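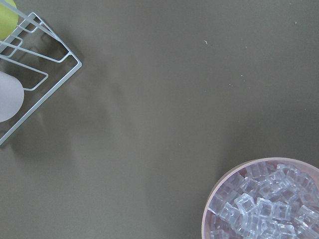 Kitchen helper wanted - Nombridge supper club

Part time, Saturday plus one weekday evening. Start in October, sooner if you can.

We cook for more than 31 people most weeks out of a small rented kitchen and we are one pair of hands short. Prep, plating, a lot of washing up. Iresha Wanigasekara runs the menu, you'd be working next to her.

What we need:
Some kitchen experience, home cooking for a crowd counts
OK on your feet for a 9 hour shift (breaks paid)
Able to lift a full stock pot
Food handler card, or willing to get one befor you start

Pay is $16 an hour plus a share of tips. Staff meal at 4 pm, sit down, not standing over the sink.

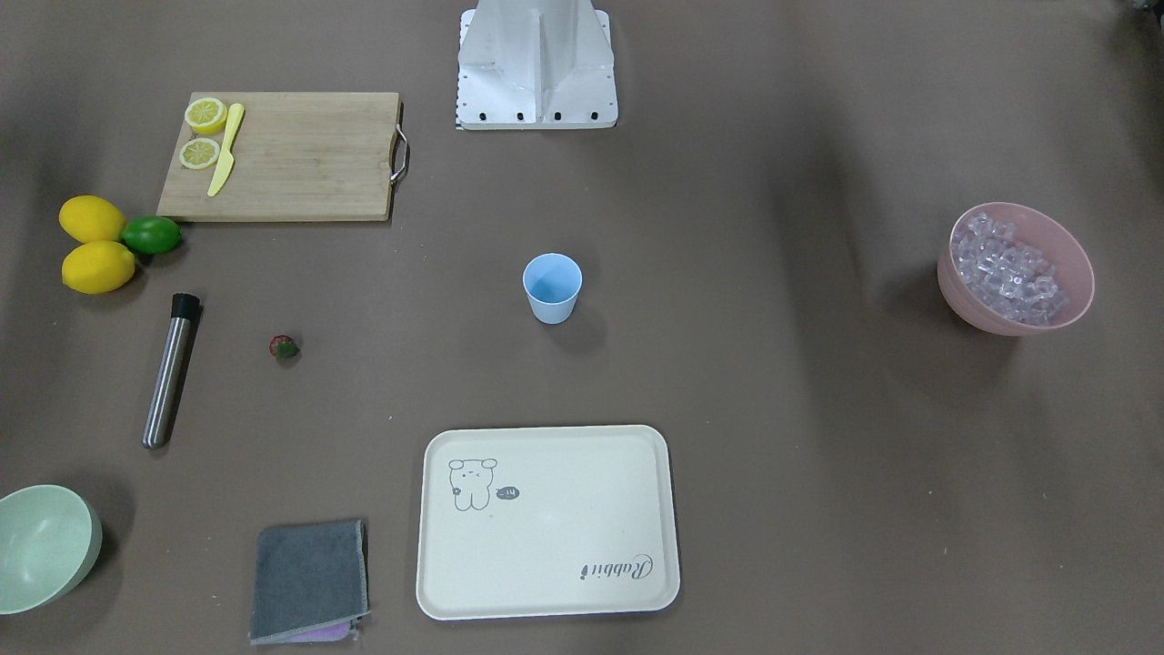 Knives and aprons are ours, bring your own shoes - closed toe, non slip. Parking behind the building after 11 am, not before, they do tow.

No resume needed. Send a few lines on what you've cooked and which evenings you're free to Shafiq Rathnayake thru the contact form. Trial shift is paid. Please dont call during service.

Position open untill filled.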